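To: skemgate-makers list
Date: June 6, 2020
Subject: Re: Gilusham open day, was it worth the drive?

Answers below, in a hurry, packing for a trip. Sorry for the typos in advance.

> Did anyone get to the Drutix open day at Gilusham? I had a slot
> and had to give it up. Mostly want to know:
>
> - is the two-arm demo live or do they just play a video at you
> - how much of it is someone driving it from the next room
> - could you get close enough to see the hands
> - is it worth signing up for the July one
>
> Also we still have that Gidey wrist kit in the cupboard and I'd
> like to know if we're wasting our time with it.

Went. Got the early slot. 38 people allowed in for the whole day, split into small groups, masks on, tape on the floor, no coffee. Fine by me, last year you couldn't see anything over people's shoulders.

First question. Live. There is a video in the lobby, skip it, it's the same one that's been on their site forever. The demo is in the back, carpeted room, plain white tables, nothing fancy. They run it over and over and you can stand there as long as your group has the room. I stayed for the whole block and so did most of us.

The task is tableware. One plate, two hands. Sounds dull and I thought so too. Then you watch for ten minutes and realize how bad a plate is for a robot. Low, round, shiny, nothing to grab, rim barely off the table. Their engineer said they started with mugs and everyone was happy, then they went to plates and lost a whole winter. I belive it.

Way they do it: one hand steadies, the other gets fingertips under the rim, tips it up, then both close. When it goes right it takes maybe as long as my grandmother would. When it goes wrong it pushes the plate across the table very slowly and stops. I saw both. No breakages while I was there, though they had a box of spares under the bench and it was not full.

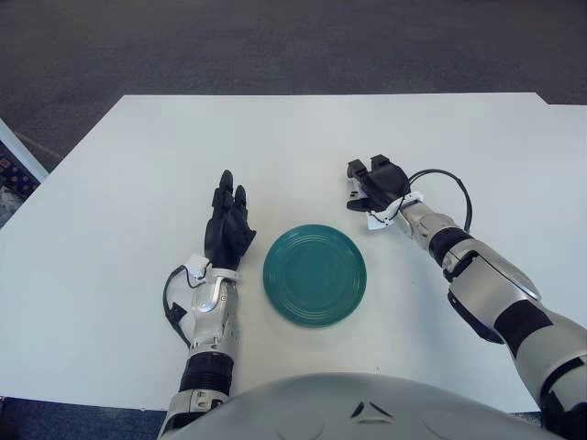 Second question, the driving. Bit of both, and they were straight about it. Mornings they run it teleoperated, person in gloves and a headset, and that's how they collect the runs. They have 1,652 good ones on plates so far and 3,330 if you count the ones they threw out or haven't labeled. Afternoons it runs on its own from what it learned. My slot was a changeover so we got some of each. You can tell the difference. With a person driving, the hands sort of hesitate and correct. On its own it commits and then either it has it or it doesn't.

Somebody asked for a success rate and they wouldn't give one. Said it depends on the plate and on where you put it. Fair I guess, but I would of liked a number. By my own tally sheet it was doing OK on its own with the plate near the middle and much worse near the far edge. Didn't write it down properly, don't quote me.

They let one person from each group place the plate. Not me. Guy in our group put it down half over the edge of the table to be funny and the operator just said no thanks and moved it back.

Third question, close enough? Yes, if you ask. There's a tape line but at the end they powered down and let us go up two at a time. Hands are five finger, matte black, joints all visible. Cabling at the wrist is external and I asked about that. They tried routing it inside and it kept getting chewed up when the wrist turned, so now it goes outside in a loose loop off a bracket and they change it when it wears. Took them 700 hours of running before they quit fighting it. Which brings me to...

The Gidey kit. Not wasting our time, no. But we have the cable too tight. That's our problem, I'd put money on it. We zip tied it flat because it looked neat. Theirs looks like a mess and it works. Give it slack, let it loop well clear of the arm, clamp it at both ends and leave it alone in between. I'll redo ours when I'm back unless somebody gets to it first. Brackets can be printed, white filament is in the second drawer, the good roll not the one that got damp.

Also fingertips. Theirs have some grip pads they stick on for the plate runs and peel off after. Wouldn't say what the pads are. Felt like the stuff under a bath mat. Worth a try, cheap.

Things I didn't like: sound in that room is awful, you miss half the talk with the fans going. Handout is marketing, I left mine. The talk on safety got cut to five minutes and it's the part I came for. There is an e-stop on each side of the table, I asked who's allowed to press it and the answer was anybody, including us, so good.

Fourth, July. Yes, go. Ask for an afternoon slot, you want the autonomous runs. They said bowls by then and possibly stacking. I'd take bowls with a grain of salt but the plates were real. Sign up is through the Gilusham site, not the Drutix one, the Drutix form just errors out.

Parking is behind the loading dock, gate looks closed, it isnt, push it.

If two or more of you go please one person take notes on the far edge thing and bring a stopwatch. I can lend the clicker.

Will try to post my scribbles to the Skemgate page next week, need to type them up and my handwriting

anyway, more later, have to run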